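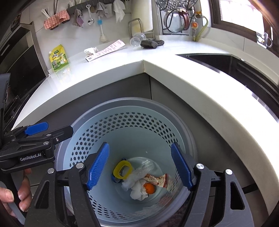

Chapitre 4
Acheter, louer, attendre : le budget matériel

J'ai rempli mon premier bon de commande pour du matériel robotique un vendredi soir, et j'y ai oublié les vis. Pas les moteurs, pas les doigts de pince, pas le chargeur : les vis ! Le paquet est arrivé, tout était beau, et rien ne tenait sur rien. Si vous ne deviez garder qu'un souvenir de ce chapitre, prenez celui-là, il vous coûtera moins cher qu'à moi.

Dans les trois premiers chapitres, on a parlé de tâches : trier, ranger, vider, essuyer. On s'est demandé ce que doit faire une pince quand elle se présente au-dessus d'une poubelle de cuisine, avec au fond un sac en plastique chiffonné, un mouchoir, un emballage, un petit truc orange qui est peut-être une clémentine. Maintenant on sort le portefeuille. Et là, je vous préviens, les étudiants les plus brillants en commande deviennent souvent très distraits (je l'étais aussi).

4.1 Partir de la tâche, toujours

Quand Ilham Mangundap a rejoint notre petite équipe du projet Fernavcombe, elle a posé une question qui m'a vexé pendant une bonne semaine : « Tu veux ramasser quoi, exactement ? » J'avais trois devis sur mon bureau et pas de réponse. J'avais comparé des couples, des courses, des fréquences de communication, et je n'avais jamais écrit noir sur blanc que les objets à saisir seraient mous, légers, froissés et parfois collants.

On a donc repris à zéro. Un mouchoir en boule ne demande presque aucune force, mais il demande des bouts de doigts qui accrochent. Un film plastique translucide se voit mal à la caméra. Un bac profond oblige à plonger, et les bords gênent le poignet. Chaque remarque de ce genre se traduit par une ligne de budget, ou mieux, par une ligne qu'on raye. Nous avons rayé le modèle Zimard à forte poussée, celui dont je rêvais, et je ne l'ai pas regretté longtemps.

Faites l'exercice avant d'ouvrir le moindre catalogue. Une page suffit, avec vos mots à vous.

4.2 Le prix affiché et l'autre

Voici mon vrai tableau de l'époque, pour une pince à main Istico et ce qui va avec. Je l'ai recopié tel quel, avec ses trous.

Pince, livrée : 1 214 euros
Patins de rechange, le lot : 110 euros
Fixations et visserie : 21 euros
Délai annoncé : 14 jours
Temps de formation : ?
Stockage des données : ?

Les deux points d'interrogation ont fini par peser plus lourd que les patins. Former quelqu'un à tenir correctement une pince, à l'approcher d'un objet sans cogner le rebord, à garder les mâchoires ouvertes jusqu'au bon moment, ça prend des après-midi entiers. Et ces après-midi ont un coût, même quand la personne formée est votre colocataire et que vous la payez en pizzas.

Pour les données, même histoire. On pense au disque, on oublie la copie du disque, puis on oublie la personne qui trie ce qu'il y a dessus.

4.3 Une ou deux ?

La question revient chaque année en cours, alors autant l'attaquer tout de suite. Avec une seule pince, vous apprenez vite et vous abîmez vite. Avec deux, vous pouvez tenir d'un côté et prendre de l'autre, mais vous doublez les pièces d'usure et vous faites plus que doubler les réglages.

Irja Vainio, qui s'occupait des achats chez Laitinen, avait une règle que je vous livre sans garantie : n'acheter la deuxième que lorsque la première a déjà eu besoin d'une réparation. Elle disait qu'à ce moment-là on sait enfin ce qui casse. J'ai suivi son conseil une fois sur deux. La fois où je ne l'ai pas suivi, j'ai commandé la paire en août, le fournisseur était fermé, et l'une des deux est restée dans son carton jusqu'à la fin du projet.

La location mérite aussi qu'on s'y arrête. Pour une campagne courte, dans une vraie cuisine avec son évier, ses torchons et ses recoins, je loue presque toujours. Demandez quand même par écrit qui paie les patins usés ! La section suivante reprend un contrat de location clause par clause, alors gardez votre page de la section 4.1 à portée de main.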